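Home Archive About Links Search

Moving an address book from the Mevis to the Curon

Posted by Tamsin Halvorsen, 2009-05-02

I changed phones in January and did not finish moving the contacts until last week. Most of the delay was my own, but some of it belongs to the software. These are my notes on the transfer, written mainly so I can repeat it when the next phone comes along.

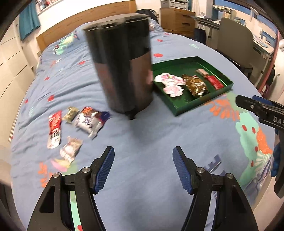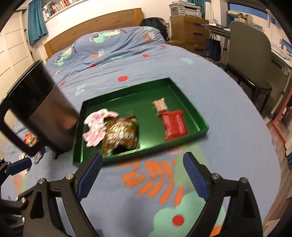
Can you move the contacts by copying them to the SIM card and putting the card in the new phone?

You can move names and one number each. The SIM format has no place for e-mail addresses, street addresses, notes or birthdays as the Mevis writes it, and my card cuts names off at 12 characters. A person with a home, work and cell number either becomes three entries or loses two of the numbers, depending on which menu the copy was started from. If your address book is a short list of first names, use the SIM and stop reading.

Mine had 965 entries. That total is the result of ten years of never deleting anything, including three phones' worth of earlier transfers. Before starting I thought about pruning it on the old phone and decided against it, mostly on account of the keypad. Deleting one entry on the Mevis takes five key presses and a confirmation screen with a short animation.

The three routes

Bluetooth, one contact at a time. The Mevis can send a contact as a vCard to anything that will accept it. The Curon accepts it, asks whether to save it, and saves it correctly apart from the ringtone. It is a good method for five people. There is a "send all" command on the Mevis, but it packs every card into one file, and the Curon reads the first card in the file and discards the rest without a message. I tried this twice before I looked at the file size and understood what had happened.

The Curon desktop suite. This comes on the CD in the box. It imports from the Curon's own backup format and from a mail program I don't use. It will also import a comma-separated file, but only if the columns are in the order it expects, and the manual does not list the order. I worked it out by exporting one contact with every field filled in with its own label (a last name of "LASTNAME" and so on) and reading the result. The order is sensible except that the fax number comes before the home number.

Stestunetti. It is a small shareware sync program that talks to both phones over the cable. I had used an older version with the phone before the Mevis and remembered it as slow and correct. The current version is slow and mostly correct. The unregistered copy handles 50 contacts per session, which is enough to see if it recognizes your handset. I paid for it after the first session.

What I did

1. Made a full backup of the Mevis with its own program, in its own format. It is of no use to anything else, but it can be put back on the phone if the phone gets wiped by accident.

2. Connected the Mevis and let Stestunetti read it. The read stalled the first time. Switching the phone's USB setting from "storage" to "modem" fixed that. The program's help file says either will do.

3. Exported the whole book from Stestunetti to a vCard file, version 2.1, UTF-8.

4. Opened the file in a text editor and looked at it before doing anything else.

Step 4 is the one I would tell other people not to skip. The format is plain text and easy to follow -- each entry begins with BEGIN:VCARD and ends with END:VCARD, and there is one field per line in between. Problems that would take an evening to find on a phone screen are obvious in an editor.

The first problem was character encoding. The Mevis stores accented letters in one of two ways, depending on whether the contact was typed on the phone or received by Bluetooth. Typed ones were fine. Received ones were marked as UTF-8 and were in fact Latin-1, so an o with an umlaut arrived as a question mark. There were 39 of these. I corrected them by hand with search and replace. A script would have been neater, but I would have had to check its work anyway.

The second was phone number labels. The Mevis has a label called "Mobile" and another called "Cell," for reasons I can only guess at. (My guess is that the firmware was localized for two markets and the menus were merged later.) Stestunetti exports the first as TEL;CELL and the second as TEL;X-CELL. The Curon ignores anything starting with X. Replacing every "TEL;X-CELL" with "TEL;CELL" took care of all of them in one pass.

The third was line folding. In version 2.1, long lines are broken and continued on the next line with a leading space. The Curon does not honor this in the NOTE field and stops reading the note at the first break. I use notes for door codes and account references, so this mattered to me more than it would to most. I unfolded the lines in the editor. The file is then outside the specification as I read it, and the Curon reads it without complaint.

5. Loaded the corrected file back into Stestunetti, connected the Curon, and wrote it out. I left this running over dinner. The progress bar counts contacts, then starts over and counts them again while it verifies, with no change in the caption.

6. Spot-checked. I picked one entry under each letter and compared the two phones side by side. Everything matched except birthdays.

Birthdays

The Curon keeps birthdays in the calendar and shows them in the contact as a link. When a contact comes in with a BDAY field, the phone creates a calendar event at midnight GMT on the date given. I live west of Greenwich, so every birthday showed up a day early. The fix is to set the phone's time zone to London before the import and set it back afterward. The calendar then keeps the date. I found this in a comment on an old support thread and it worked the first time.

If you have already imported, you can delete the calendar events, change the zone, and run only the birthday field again from Stestunetti. The option is under Advanced, then Partial write. It is grayed out until you disconnect the phone and connect it again.

Groups

Groups did not survive at all. The Mevis stores group membership in a separate table and Stestunetti reads only the contact table. The CATEGORIES line exists in the vCard format and the Curon even understands it, so in principle I could have added it by hand. I had four groups and used one of them. I made that one again on the Curon.

The carrier's service

Fothergill, my carrier, has a backup service that copies your address book to its server overnight. I had it on trial with the Mevis. It is supposed to restore to any handset on their list, and the Curon was on the list by March. I tried the restore on an empty book out of curiosity. It brought back names, all numbers and e-mail addresses, dropped street addresses and notes, and got the accented letters right, which the Mevis itself could not do. For a monthly fee I would want the notes. I let the trial lapse.

Things left over

Text messages are still on the old phone. Stestunetti can read them and save them to a text file, and I have done so. I have not found any way of putting them on the Curon as messages and have stopped looking.

Speed dial has to be set again by hand. So do the ringtones for individual people -- I set one, for work, and left the others.

The duplicates came across perfectly. I have started merging them in the text file on the computer, where it goes quickly, and will do one clean write when I am through the alphabet. I am at G.

If anyone has the column order for the newer version of the Curon suite, please send it. The update last month appears to have moved the fax field again, and my old list no longer lines up past the company name.

Print this post
E-mail this post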